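Teaching a Small Arm to Put Things Down: Project Report

Eylül Ağca and Dirceu Pacheco
Supervisor: Katalin Veres
Submitted 16th March

1. What we set out to do

The original proposal, written in December with the confidence of people who had not yet opened the arm's manual, promised a robot that would clear a bedside table. It would pick up whatever was on it and sort the items into food, dishes and other. The version described in this report picks up one object at a time from a nightstand, lifts it, and sets it back down somewhere else on the same nightstand. Katalin called this "a reasonable first milestone" in our February meeting and we have chosen to take it as praise.

The whole thing was built in the shared workshop, where we had a corner and one key between the two of us. The arm was a secondhand unit that Marina Zervas agreed to lend us on the condition that it came back with the same number of joints.

2. The software, which we named too early

We called our control program Farkix. It has three parts. The first finds an object in the camera view and guesses how wide it is. The second plans a path from the resting pose to a point over the object. The third closes the gripper until the motor current goes up past a limit, and then stops closing.

The third part took most of the semester. Our first limit was set using a tennis ball, and a tennis ball forgives a lot. The next object was a plum. Dirceu has asked that the plum be left out of the results table, and it has been, but it seemed wrong to leave it out of the report.

We wrote a second program, Nullis, to keep the logs. It records the time, the object, the joint angles at contact and whether the grasp held for four seconds. Nullis never crashed once. It is 433 lines long and neither of us is especially proud of it, so of course it is the part that Ognjen Trajkovski has asked to reuse for his own project.

3. Setting up the table

We used a nightstand because we had a nightstand. It has a flat gray top with no lip, and this matters more than we expected: a lip would catch a rolling apricot, and we had no lip. After the second afternoon on our knees we moved all starting positions away from the back edge by the width of a hand, then forgot the rule about half the time.

The matte top helped the camera. On the glossy desk we tried first, the object finder kept locating a second, fainter apple underneath the real one and reaching for that. It was very sure of itself.

The test objects were an apple, an apricot, a kitchen sponge and a shallow bowl. They were picked to be different from each other in shape and stiffness, and also to be things we could get without filling in a purchase form.

4. Pads

The gripper came with hard fingertips that were fine for boxes and hopeless for fruit. We made three sets of replacement pads. The first set was cut from a foam sleeping mat and peeled off within the hour. The second was cast in silicone using a mold Eylül printed at home, and it stuck to everything, including the apple, which the gripper then could not be persuaded to let go of. The third set is firmer and flatter, and it is the one we kept.

Flat pads have a drawback with round things. The contact patch is small, so if the arm comes in off center the fruit turns a little as the gripper closes. We fixed this by slowing the last part of the close. It now takes long enough that visitors ask if it has stopped.

5. Apple trials

The apple was the main test and the one we can report on with a straight face. Each trial started from the resting pose, with the other objects left on the table so that the finder had something to be wrong about. The hold position is low on purpose – a short drop bruises less, and we were buying the apples.

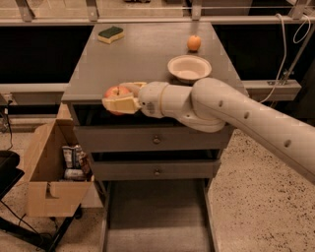
6. Results, such as they are

The apple went well once the pads and the slower close were in. Most of the failures left in the log are from the finder and not the gripper: it picks the right object and then puts its center too far toward the stem.

The apricot is small enough that the pads nearly meet around it, so the current limit hardly has time to notice. We ended up with a separate limit for it, and the section of Farkix that does this is labeled "temporary".

The sponge can be grasped by almost anything, in almost any way. We recommend it to future groups who need a good number for their abstract.

The bowl beat us. The plan was to take it by the rim, but the rim flares outward and the pads slide up the slope as they close. A tilted wrist approach worked in simulation. On the table it pushed the bowl along in front of it like a very slow hockey player.

7. What we would change

Start with the gripper and do the camera second. Glue the pads down properly the first time. Write down the starting positions on the day and not from memory a week later. Label the joint cables at both ends – we labeled one end, and lost a full Saturday to the other.

Clearing the table is left as future work. The arm goes back to Marina next week, and we have counted the joints.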